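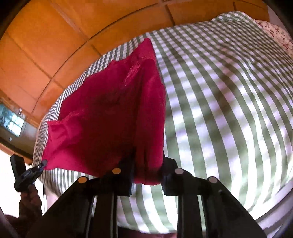 Print this entry | E-mail this entry

2 Mar 2023 — layover finder, notebook, long one

Picking up from Aarti's note. The question is still the same: when does the finder tell a traveler "yes, leave the airport" and when does it say "stay put, get a coffee." Current rule is one number. Layover longer than X, show city stuff. Too dumb. Got bitten by it again this morning in the replay.

Replay set is 277 itineraries, all the ones Hauwa cleaned last month. Ran the old rule first so we have something to compare to. Of the 277, old rule says "go out" for 95. Went through those by hand with Bello (took all morning, my eyes are gone). Plenty are fine. The bad ones fall in heaps:

- overnight arrivals. Long layover on paper, lands late, leaves at breakfast. No tour running, no museum open, train stopped. Finder cheerfully offers a harbor walk.
- separate tickets. Traveler has to collect bags, re-check, do security again. We treat it as one trip.
- terminal change by bus. Eats time at both ends and we count neither.
- visa. See below, its own headache.

What we should be counting is usable time, not layover time. Sketch:

usable = layover minus getting out minus ride in minus ride back minus be-back-early margin

Then clip to whatever hours things are open. If what's left is under 200 minutes, don't suggest the city at all, offer the in-airport page. Ladi wants it lower, says people will happily do a quick bowl of noodles and turn around. True for Ladi. I don't want to be the one writing the apology e-mail when a family of five misses the second leg. Leaving it at 200 untill we have feedback from real people.

Getting out: using the Torres table for passport line times. It's old and it gives one value per airport, no time of day. Midday and 6 am are not the same airport. Ngozi thinks Lilen has hourly values we could get. She'll write to them. If they say no, we stretch the Torres number for the morning and evening rush and move on.

Ride in: timetable, fine. Ride back: same timetable but people miss one train, so add a full gap between trains. Did this by hand for two airports and the results look sane. One airport where the last train back leaves before the tour ends!! The tour page does say so, in small type at the bottom. We need a field for that.

Margin at the end: was flat. Changed it so it depends on whether the traveler already has the next boarding pass. No boarding pass = longer. Hauwa asked what about checked bags going through on their own, does that matter. Doesn't change the margin but people worry about it, so it should be in the text they see. Wrote a line, she hated it, she wrote a better one. Hers is in.
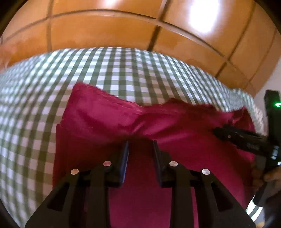

Visa stuff. We can't decide this for anyone and shouldn't pretend to. Old page hid the city tour when passport country was unknown, which meant most users saw nothing and figured there was no tour. New plan — always show the tour, put the entry question above it in plain words, link to the official page of the country. No green check marks. Aarti is firm on that one and I agree with her. Some of the free tours take you out on a special pass and some need you to be allowed in normally. That is a per-tour thing, NOT per-airport, and our data has it per airport. Bello to split the column. Painful but it's a short list.

Sign-up cutoffs. Forgot these completly until Bello pointed at it. Tours fill up, and the desk closes sign-up well before the bus goes. So landing an hour before departure of the tour is no good if the desk is already shut. Added desk_close next to tour_start. Half the rows blank. For blanks treat as "ask at the desk" and don't promise a seat.

Second replay, new rule, partial (no hourly lines, no split visa column): overnight heap is gone, separate-ticket heap mostly gone. Bus terminals still wrong because I put the minutes in the wrong field. Fixed after lunch, not rerun. Two itineraries flipped from no to yes and both look right to me, early landing, train right under the terminal, afternoon tour with an easy cutoff. Good sign. Don't read much into 2.

Jindirent asked again about luggage lockers, can we show their prices next to the tour. Said maybe. Lockers matter a lot for this, nobody wants to drag a roller bag around an old town on cobbles, but I'd want all the locker places listed and theirs as one of them. Ladi to answer them, nicely.

Naming: Flostasell is still the name on the staging banner. Should come off before anyone outside looks at it. Whoever touches the banner next please.

To do
- rerun bus terminals (me)
- Lilen hourly values (Ngozi)
- split visa column, per tour (Bello)
- last train field, fill for the big airports first (Hauwa)
- Aarti to read all the traveler text out loud once, she catches the stiff bits
- try it on five or six coworkers' own upcoming trips. Ladi has a long one in April, perfect victim

Open: what do we do when the first flight is late? Right now usable time is worked out once, at booking. Should be redone on landing. If the number drops below the cutoff after someone already signed up for the tour, do we tell them to skip it? I say yes, loudly. Aarti says tell them the time they have to be back and let them choose. Left it there, she may be right. Pick up tommorow.

Print this entry | E-mail this entry

Contact the notebook keepers | Copyright 2023 layover finder group | Back to top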